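Who Do You Trust at City Hall? A Phone and Doorstep Poll in Lomby

Project report for Local Government and Opinion, spring section
Group members: Leonie Zaugg (writing this up), Ambros Hollenstein, Verena Schwaiger

Why we picked this

I'll admit my first idea was to do turnout, like every other group. Then Verena came to our planning meeting with a flyer about the bus line cuts in Lomby, and we spent the whole hour arguing over whether people there blamed the mayor or the council. Ambros was sure it was the mayor. I was sure most people couldn't name a single council member. So that became the project!

For anyone reading who isn't from here, Lomby has a mayor, Hubert Eder, and a council with six members. The mayor proposes the budget and the council votes on it. The bus cuts were in the budget, the council passed it, and then both sides put out letters saying the other one could have stopped it. (I read both letters three times and I still think they're both kind of right.)

Our main question was simple. Do people in Lomby approve of how the mayor is doing, and do they approve of how the council is doing, and are those two answers different? The second question was whether people who ride the bus answer differently from people who don't.

How we did it

We wanted 100 completed interviews, and we got there, but it took way longer than the plan said. The plan had us finished in a month. We used two methods. Ambros and I did phone calls from the department's calling room, mostly from 5 to 8 in the evening, and Verena did doorsteps in the Clollow neighborhood, where we had almost no working phone numbers.

The questionnaire had the two approval questions, one on the bus cuts, one asking people to pick their top issue from a list, and a few background things like age group and whether they'd voted in the last city election. We rotated the order, so half the people heard about the mayor first and half heard about the council first. Our instructor, Mr. Plattner, pushed us hard on that and I'm glad he did. In the practice round we had the mayor first every time, and people were just giving the council whatever they'd given the mayor.

We also had to change the wording once. The first version asked, "Do you support the mayor's bus cuts?" and you can probably see what's wrong with it. It already says whose cuts they are, and that was the whole thing we were trying to find out. The final version said "the recent reductions in bus service" and then asked who was most responsible, with mayor, council, both equally, someone else, and don't know as the choices.

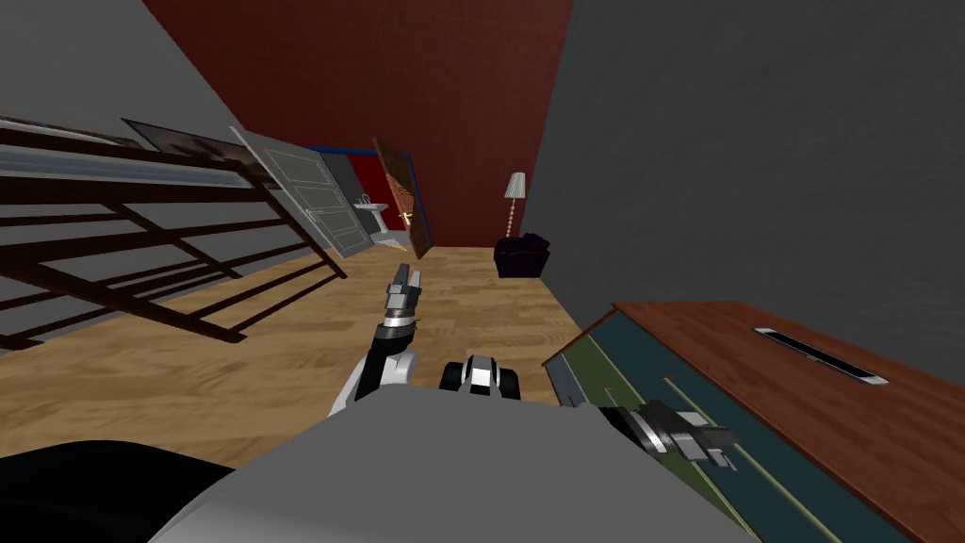
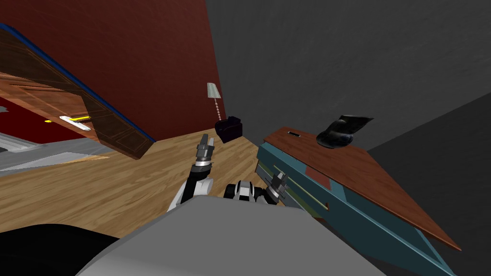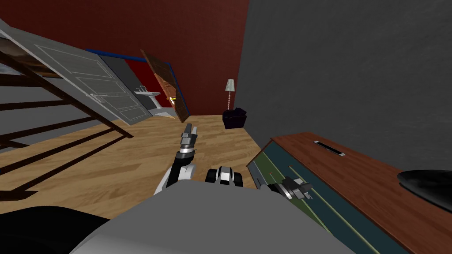 What people told us

The mayor came out underwater, with more people disapproving than approving, and that didn't surprise any of us. The council numbers were the interesting ones. Disapproval of the council was lower than disapproval of the mayor, but the "don't know" group was huge -- it was the most common answer on that question. So I don't think you can say people like the council better. A lot of them just don't have it in their heads as a thing they could be mad at.

On the bus cuts, "mayor" was the top answer and "both equally" came second. Bus riders were more likely to say "both equally" than people who drive. I would have guessed the opposite. Verena thinks riders went to the public hearings or at least heard about them from other riders, so they knew there had been a vote. We didn't ask about the hearings, so that's a guess, and it's the question I'd add first if we did this again.

Top issue was housing costs, by a lot. Buses were second and street repair was third. Crime was way down the list, even though it got most of the space in the last campaign mailers. Ambros wants me to mention that parking nearly tied with street repair, and now I have mentioned it.

Age mattered more than I expected. Older people had opinions about both the mayor and the council and gave them fast. People in our youngest group took longer on everything and picked "don't know" more, except on housing, where they didn't hesitate at all.

Problems with our numbers

The big one is size. With a sample this small, a few people changing their minds could flip the order of the answers in the middle, so please don't take the difference between second and third place too seriously. That's also why I'm describing the results here and leaving the percentages in the table we handed in with the questionnaire.

The second problem is who picks up the phone. We dialed 940 numbers, and most of those were no answer, disconnected, or a very quick no. The people who stayed on the line tended to be older and tended to have voted. We did weight by age group, but you can't weight your way out of only talking to people who like talking about city hall.

Third, doorstep and phone answers didn't quite match. People were nicer about everyone in person! Verena's interviews had higher approval for the mayor than ours did. It could be that Clollow really is friendlier to him (he grew up there, and he won it easily), or it could be that it's harder to say something harsh to a person standing on your porch. With only one neighborhood done in person, we can't pull those two apart. Mr. Plattner says we should have done some doorsteps somewhere else too, and he's right, we just ran out of evenings.

Last thing, a local story came out in the middle of our calling about the Ortner Street depot being sold. We kept going. I checked the answers before and after, and mayor disapproval was a bit higher after, but the groups are too small to say much.

Who did what

Verena wrote the first questionnaire and did all the doorsteps. Ambros built the call list, ran the weighting, and made the tables. I made calls, did the second draft of the questions, and wrote this report. The short pilot was done with all three of us in the room, taking turns being the difficult respondent, and Ambros was very good at that.

If another group wants to pick this up next year, the call sheets and the blank questionnaire are in the class folder. Start the phone calls earlier than you think you need to, and get the hearing question in.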